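Section 6. When the robot stops behind the chair

I wrote this part after our Lorkby unit gave us the same fault three times in one afternoon, always on the chair-moving job. It rolls up behind the chair, looks down, and then just sits there with error 80 on the panel. If yours does that, don't start pulling cables (I did, and it cost me an hour!). Go through these steps first.

CAUTION: Press the red stop button before you walk into the work area. A unit showing error 80 is paused, and it can start moving again as soon as it thinks it has found the chair.

1. Press stop and wait for the arms to settle.

2. Open the Climden viewer on the laptop and pull up the head camera. You want the backrest nearest you and the round seat beyond it, with the yellow tape V on the floor ahead.

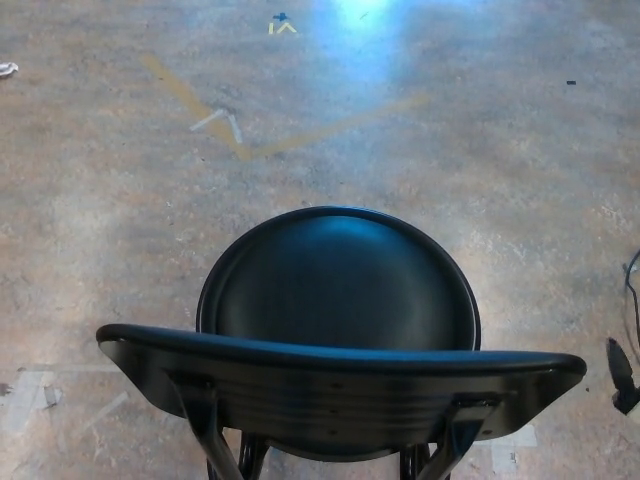
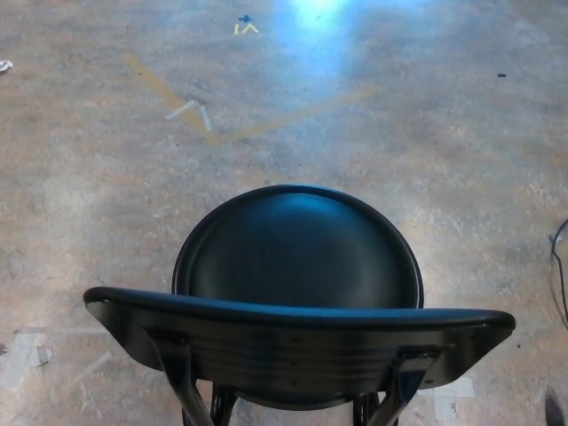

Head camera views, chair seen from behind and above.

3. Look at the glossy spots. Our chair is black and shiny, and the highlights along the rims are what I'd blame first. There's a bright glare patch on the floor near the top of the view too. Turn off the overhead light causing it, or hang a shade.

4. Check the floor on the right-hand side. If a cable shows up there, move it well outside the work area before you restart.

5. Scrape up old tape residue when you get a chance. Ayman Naciri thinks it confuses the floor map, and I'm half convinced – the fault did get rarer after he cleaned our other bay.

6. Go to Settings, then Grasp, and set the edge threshold back to 799. Mine had drifted after an update in August.

7. Stand clear, release the stop button and press Retry once.

Note: Leave the yellow tape where it is, even if it looks worn. The robot lines up on it.

If error 80 comes back after 3 retries, stop there. Save the log and send it to Renata Espinoza at Larkley with a saved camera view. She'll want the threshold value as well, so write it down before you change anything else.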